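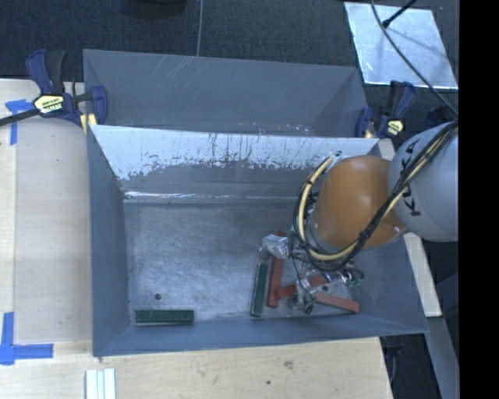
Plivton Motor Club – Home Garage Section

Getting a used car ready to sell, one Saturday-sized job at a time

I've sold 6 cars out of my own driveway now, and I get asked the same things every fall when people start trading up. So I finally typed up my notes. Take what you like!

Start with the trunk. Everybody washes the outside and then the buyer pops the lid and finds a melted crayon and half a bag of road salt. Pull the mat, shake it hard, vacuum under it, and look in the spare tire well while you're down there. Mine had an old wet towel in it that I'd been smelling for months.

Floor mats: dish soap, warm water, stiff brush. Hang them over a fence and leave them overnight. If you put them back damp the windows fog up and you're worse off than before.

For pet hair I use a dry rubber glove. Drag it one way across the seat and the hair rolls up into little ropes (oddly satisfying). My niece's dog Chala sheds enough for two dogs, and the glove still beat my vacuum.

Cloudy headlights will clean up some with plain white toothpaste and a soft rag, but it doesn't last. Do them properly with a kit that has a sealer in it. Tape off the paint first – I skipped that once and spent the evening polishing a fender.

Next, paperwork. I keep every receipt in one envelope in date order. The last coupe I sold had $1,248 in tires and brakes behind it, and the buyer read every slip and quit haggling. I'd been ready to come down $400.

Hagos Ambaye, who runs our October tune-up night, adds this one: check both keys. Put a fresh battery in the spare fob and try it on all the doors before anyone comes over.

Don't hang an air freshener. Buyers wonder what you're hiding. Crack the windows in the garage for a couple of days and let it air out.

Got a better trick for coffee stains on light cloth? Leave it in the comments, I'm still losing that fight.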